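The Great Shared Kitchen Census, Spring Edition

It is March, the month when every shared kitchen at Malinowski House discovers what it has been storing since October. For those who joined us over the winter: twice a year we ask all tenants to go through the cupboards, claim what is theirs and say goodbye to the rest. Last fall this produced 80 jars without a name on them, 9 of which were mustard. We are not a building that finishes its mustard.

The rules have changed a little. In the past we put a sticker on anything doubtful and waited two weeks. People took this as a decorating scheme. Some jars had collected four stickers by the end and looked quite well traveled. So this time there will be one sticker, it will be orange, and it will mean what it says.

Dry goods in sealed packets can go to the Zatitside pantry, which takes pasta, rice, beans and canned fish, and does not take half a bag of anything. They were polite about the half bags last time. Please don't make them be polite again. Spices are the sore spot. Ground spices fade after a year or two, and the paprika on the second floor has been fading for longer than some leases. If you open it and smell nothing, you have your answer.

Labels are free from the front desk. We ordered 200 and have about 100 left, the others having gone, as far as we can tell, onto laptops. A label needs your name and the month you opened the thing. "Mine" is not a name. Neither is "DO NOT," which appeared on a tub of margarine last year and was respected by everyone until it had to be carried out at arm's length.

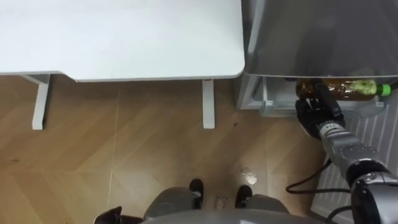 One tenant on the third floor wrote in to say that the two-week wait was the only part of the old system that worked, as she travels for her job and once came home to find her good vinegar had been rehomed. Fair point – and we would like the vinegar back if anyone has it. Anyone who is going to be away can leave a note at the desk, and their shelf will be skipped until they return.

The Povier Street entrance will have two crates from 8 in the morning, one for the pantry and one for empty jars, rinsed. Lids go in with the jars. Mustard may be left in either kitchen for adoption.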